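Chapter 2
Pricing What You Make

I sold my first skirt for less than the zipper and the lining cost me. I was so thrilled that a stranger wanted it (a stranger! with money!) that I blurted out the first number in my head, and she paid before I could change my mind. I spent the bus ride home doing arithmetic on the back of a receipt and feeling a little sick.

So this chapter is about money. You've already worked through fabric and fit in Chapter 1, and I know a lot of fashion students would like to skip straight to the sketching in Chapter 3. Please don't! I've watched very talented people close their labels with a rack full of gorgeous coats and no idea what a single one of them cost to make.

We'll start with the cost sheet. A cost sheet is a one-page list of everything that goes into a garment: the shell fabric, the lining, thread, buttons, labels, the cutting, the sewing, the pressing, the bag it ships in. My first boss, Apinya Tanasarn, kept hers in pencil and rubbed them out so often that the paper went fuzzy. She ran a small coat label called Plokirura, and every February, when the fall samples came in, she'd sit me down with one coat and make me guess the cost of each part before she showed me her sheet. I was terrible at it. I always forgot the interfacing.
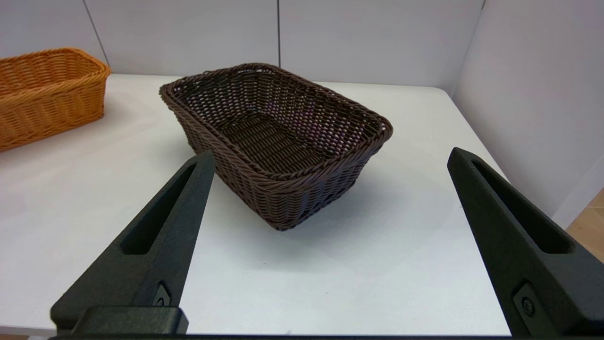 The coat I remember best was a long wool one with a shawl collar. We made 450 of them, and I'd priced the sewing from the sample, which had been stitched by the best machinist in the building on a quiet afternoon. The factory, Gerura, quoted us a good deal more per coat, and they were right to. A sample tells you whether a design works on a body. It's a poor guide to what the sewing will cost once you're ordering hundreds, and you'll want a written quote before you show a price to any store.

Then there's the markup. The wholesale price is what a store pays you, and the retail price is what the customer pays the store. Many students hear "double it" somewhere and stop there, but doubling only works if the number you started with is complete. Rent, sample fabric, your own wages (yes, you get wages) and the pieces that come back with a crooked hem all have to be paid for out of that gap.

Later in the chapter we'll follow two labels, Roussel and Janico, through a whole season. They make nearly the same blouse and sell it at very different prices, and I'd like you to fill in a cost sheet for each before you read how they did. Keep a calculator handy, and use a pencil.

Key terms for this chapter: cost sheet, direct cost, overhead, wholesale price, retail price, markup, minimum order.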